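Del rincón de costura: en marzo les toca a las telas

Queridas amigas y queridos amigos del taller:

Con el cambio de estación me entra siempre la misma fiebre, que es la de vaciar el armario de las telas, sacudirlo todo, volver a doblarlo y prometerme (como cada año) que esta vez no voy a comprar nada hasta gastar lo que tengo. Ya saben ustedes cuánto me dura la promesa. Pero lo de doblar sí que lo hago, y como en las últimas semanas varias personas me han escrito preguntando cómo guardar los cortes finos para que no salgan hechos un acordeón, he pensado dedicarle a eso el rincón de este número y dejar los bolsillos de parche para el siguiente.

Empiezo por la mesa, porque casi todos los disgustos vienen de ahí. Yo aprendí a doblar encima de la cama, que es lo que hacía mi madre, y durante media vida me peleé con la colcha, que se arrugaba por debajo y me arrugaba la tela por encima. Una superficie dura y lisa lo cambia todo. Sirve la encimera de la cocina bien seca, sirve un tablero puesto sobre la mesa del comedor, sirve el mármol de una cómoda antigua si tienen la suerte de haberla heredado. Lo único que les pido es que sea más grande que la pieza, o al menos que la pieza no cuelgue demasiado, porque lo que cuelga tira y lo que tira deforma.

Después viene extender, y extender lleva su tiempo. La tela se posa, se deja caer, y se va alisando con la palma abierta desde el centro hacia fuera, sin frotar. Si queda una arruga terca en mitad del paño no la persigan con los dedos: levanten la esquina más cercana, con un pellizco pequeño, dejen que entre un poco de aire por debajo y vuelvan a bajarla despacio. Con las telas ligeras es casi magia. Y sujeten solo la esquina, no el borde entero, que si no el tejido se tuerce y luego el doblez no casa. 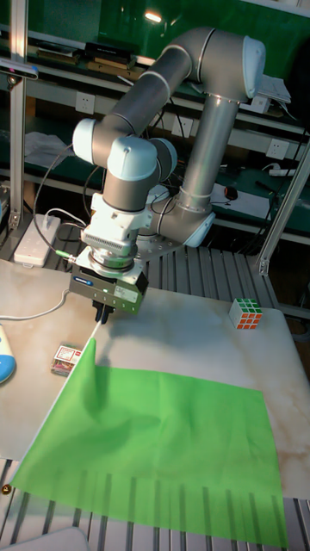
Lo mismo vale para el primer doblez, que es el que manda sobre todos los demás. Se lleva la esquina hasta su compañera, se comprueba que los cantos vayan parejos y solo entonces se baja el resto. Kerttu Ikonen, que nos dio aquel curso tan bonito de linos y que tiene una paciencia que yo no tendré nunca, insistía en mirar los cantos antes que el centro, y cuánta razón llevaba. Yo miraba siempre el centro, lo veía precioso, y al llegar al final me sobraban dos dedos por un lado y me faltaban por el otro.

Para las telas finas y mates, de esas que dejan pasar un poquito de luz, prefiero enrollar a partir del segundo doblez. Uso los tubos de cartón que me guardan en la mercería Pellura, forrados con papel de seda, y les ato una cinta floja. Los algodones gruesos van doblados en rectángulo y de pie, como los libros, para ver los colores de un vistazo. Y los retales chicos, a la caja de galletas, que es donde han vivido siempre en esta casa y donde, me temo, seguirán viviendo.

Un consejo más sobre los verdes y los azules vivos, que me lo preguntó una lectora a cuenta de unas sábanas: guárdenlos lejos de la ventana. El sol se come primero la línea del doblez y cuando una abre la pieza se encuentra una raya pálida que ya no se va. Cambiar los dobleces de sitio un par de veces al año también ayuda. Yo lo hago en marzo y en agosto, con la radio puesta y una cafetera entera para mí sola.

Y ya que hablamos de retales, les recuerdo que seguimos juntando piezas para la colcha grande de Plurkside. Al cerrar este boletín, el 15 de marzo de 2021, habíamos recibido 86 cuadros de los 242 que lleva el dibujo, así que todavía hay sitio de sobra para el suyo. Los verdes nos hacen muchísima falta, sobre todo los claros y los muy brillantes, para las hojas del borde. Pueden dejarlos planchados y sin dobladillo en el mostrador de Vullumora, dentro de un sobre con su nombre, y si añaden unas líneas contando de dónde sale la tela, mejor que mejor, que luego me encanta leerlas en voz alta mientras cosemos.

En el próximo número, ahora sí, los bolsillos de parche, con sus esquinas redondeadas y todo. Vayan buscando el hilo.

Un abrazo muy grande desde el taller.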